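Why do we put things in boxes?

Look around your bedroom or classroom. You will probably find a box, a tub, a tray or a drawer before you have finished turning round. People have been keeping things in containers for thousands of years. The first ones were baskets, clay pots and bags made of animal skin.

What makes a good box?

A box that is used for storing things has a base and sides. The sides stop things rolling away. If you put 30 marbles on a table, some of them will end up on the floor. Put them in a tub and they stay where they are, even if someone bumps the table.

Many storage bins are wider at the top than at the bottom. We say that the sides are flared. It is easier to reach into a flared bin, and when it is empty it will fit inside another one of the same shape. Four empty bins can take up nearly as little room as one. 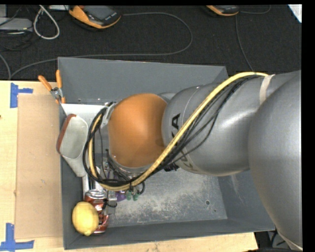

Tall sides and low sides are good for different jobs. A bin with tall sides holds more, but small things get lost at the bottom. A tray with low sides holds less, and you can see everything in it at once. This is why pencils often go in a tray and footballs go in a bin.

Sorting before you store

Dae-han Hong looks after the toy library in Matari. Every March he tips out all the boxes and sorts them again. He starts with the big things, then does the small ones - the puzzle pieces always come last. It takes him until 11 o'clock at night.

You can sort by colour, by size or by what things are for. Try it with one drawer at home. Take everything out, make your groups on the floor, and choose a box for each group. Heavy things should go at the bottom.

Words to know

Container: anything made to hold something else.
Flared: getting wider towards the top.
Base: the bottom part that a thing stands on.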